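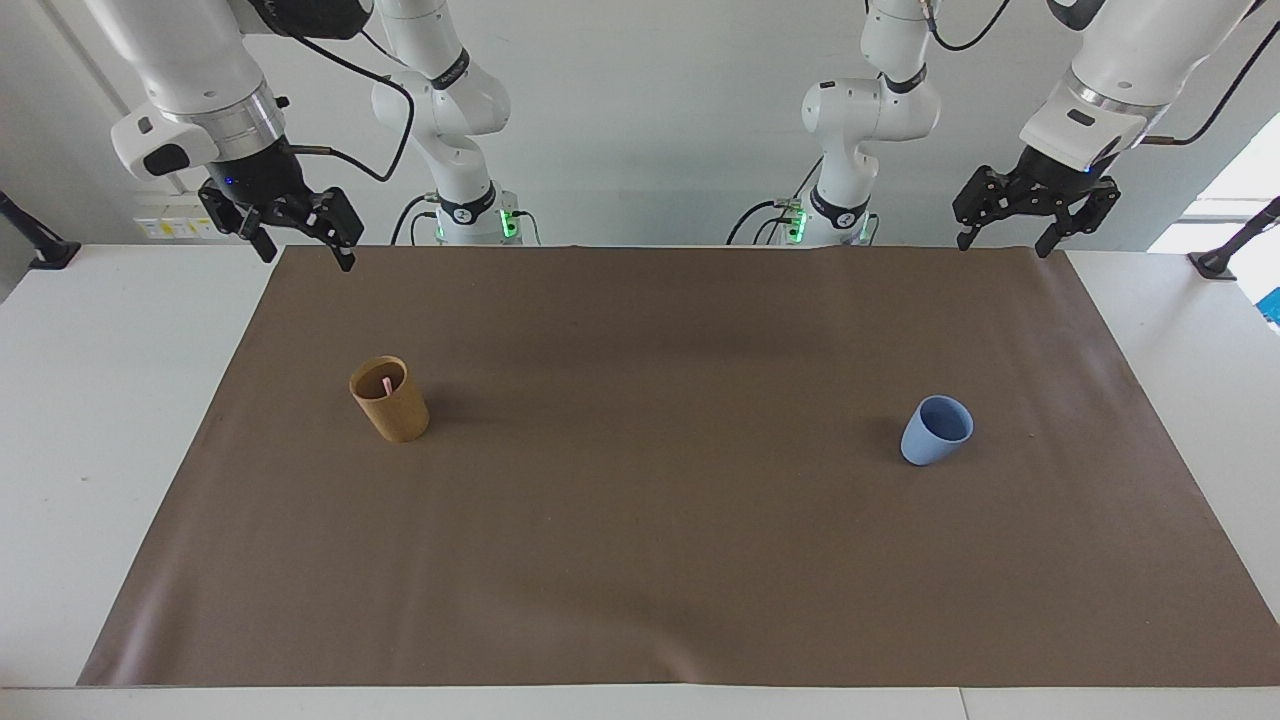

Attachment 1. Workspace cam, both cups on the mat, both grippers open.

Ticket: cup pose jumps between frames, planner keeps throwing the grasp out
Component: perception / grasp planner
Opened by: Dumisani Ndlovu
Assigned: Uriel Nava
Priority: high
Opened: 30 June 2025

Dumisani Ndlovu
Two cups, tan one with the pink straw thing in it, pale blue one. Tan cup pose is junk. Detector finds it every time, box looks fine, but the fitted axis flips or leans way over. Planner (Dodell) gets a new grasp target, replans, gets another one, gives up. Log:

[planner] target updated, replanning
[planner] target updated, replanning
[planner] target updated, replanning
[planner] ABORT: target unstable, retry limit (3)

Blue cup is not great either but different problem I think. Power cycled nothing yet, wanted to leave it as is.

Uriel Nava
Which build of Visell? And is this live or replay?

Dumisani Ndlovu
Live. Build is whatever was on the machine, will check. Replay of the same bag does it too, just ran it.

Uriel Nava
OK good, if replay does it then it's not the arms. Leave them parked. Send me the bag and the masks.

Dumisani Ndlovu
Uploaded. 300 frames. Masks are in the same folder. Build is the April one, not the current.

Uriel Nava
Looked at the masks. Straw is in the tan cup mask on some frames and not on others. When it's in, the cylinder fit stretches up to cover it and the axis tilts toward the straw. When it's out, fit is fine. So the jump is just the mask flickering. 18 bad frames in the first chunk, every one has the straw in.

Lucrezia Longo
Had this on the Hulme cell with a spoon in a mug. We clipped the points above the rim before fitting. Setting is fit.clip_above_rim, off by default. Needs a rim estimate first though so if the rim is bad you get nothing.

Dumisani Ndlovu
Turned it on. Replay: tan cup steady now, no jumps. Blue cup now drops out completley.

Uriel Nava
Yeah thats the rim check. It assumes the rim is level. Blue cup opening is tilted up and to the right, so no level rim, so no clip, so no fit. Look at attachment 1, you can see into it.

Dumisani Ndlovu
So per object?

Uriel Nava
Per object works for today. Better fix is fit the rim plane first and clip along its normal, don't assume up is up. Will put that on a branch.

Brenda Whitlock
Please don't merge into Killus release branch before I've cut it. Branch is fine.

Uriel Nava
Not merging. Branch only.

Dumisani Ndlovu
Per object override, clip on for tan, off for blue. Replay clean for tan. Blue gets a pose again, a bit noisy, planner accepts it. Also noticed table plane comes out slightly high at the back. Mat isn't dead flat, creases along the back edge near the grippers. Same ticket or new?

Uriel Nava
New ticket. Could just mask the back strip out of the plane fit but don't do it here, one change at a time.

Eirlys Gwynne
Can whoever runs this live tell me which arm the planner picks for each cup? The arm picker uses cup x and I want to know it's not swapping when the pose is noisy. Remember the robot's right arm is on the LEFT in the workspace cam. Last person filed that as a bug.

Dumisani Ndlovu
Will do. Tan should be right arm, blue left.

Dumisani Ndlovu
Live, 11 plans per cup, no execution, plan only. Tan: right arm every time. Blue: left arm every time. No aborts on either.

Eirlys Gwynne
Great thanks.

Uriel Nava
Branch is up: rim-plane-first. Dumisani pls run the same bag with the override removed. If both cups fit, close this and I'll open the merge after Brenda cuts.

Dumisani Ndlovu
Running now. Forgot to remove the override the first time, ignore the log I just posted.

Status: waiting on replay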